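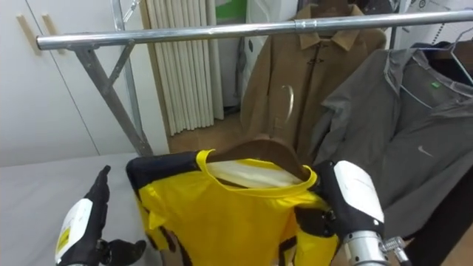
Chapter 4
Hanging and Storing Clothes

On a Sunday evening in August, Nazma Sivakumar emptied her hall closet onto the bed and found a winter coat with a bump at each shoulder. It had spent months on a thin wire hanger, and the wool had slowly taken the hanger's shape. A bit of steam brought it back – and a wider hanger kept it that way!

Small choices like hers are what this chapter is all about. Cloth is wonderful stuff. It stretches, sags, creases and recovers, and every fabric does these things in its own way. A knit shirt pulls longer under its own weight. A heavy coat needs support right out to the shoulder seam. A zipped jacket hangs straighter when the zipper is closed.

You will start with fibers and weight, then move on to hangers, rails and spacing. In Activity 4.1 you will hang 10 garments on an open rack, leave them for 5 days, and measure each one again from collar to hem. Bring a tape measure and a shirt you really like.

Key words: drape, grain, hem, shoulder seam, recovery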